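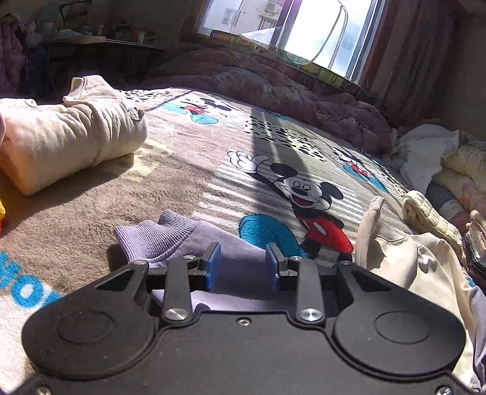 **Kesano plush throw, two months in**
*Constanza Navarrete | Bedding | filed in January*

I bought the Kesano throw for my son's bed, and it has turned into the place where all the laundry gets folded. It's the brown one with Mickey Mouse on it. He picked it. I wanted plain gray.

The pile is short and fluffy, and it grips. I noticed this first with sweatshirts. On our old cotton bedspread a folded stack would slide toward the wall every time someone sat down. On the throw, clothes stay where you put them, sleeves and all. The drawback is that you can't smooth a shirt flat by pulling it across the bed. You have to lift it and lay it down again. 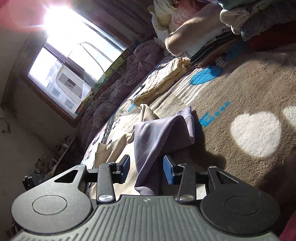

Lint is my main complaint. For the first three washes it shed onto everything, and dark socks were the worst. I ran it cold with nothing else in the machine and then gave it 15 minutes on low heat - any longer and the pile starts to feel stiff. After the fourth wash the shedding mostly stopped. The colors have held up and the red on Mickey's shorts looks the same to me as it did out of the bag.

It's warm enough that we turned the bedroom heat down at night. It's also heavy when wet, so a small washer will struggle. Ours knocked against the wall during the spin and I had to stop it and spread the load out.

I looked at the Plirnia version too. It was softer in the store but thinner, and I could see the backing through it when I folded a corner.

I'd buy the Kesano again, in gray if he lets me.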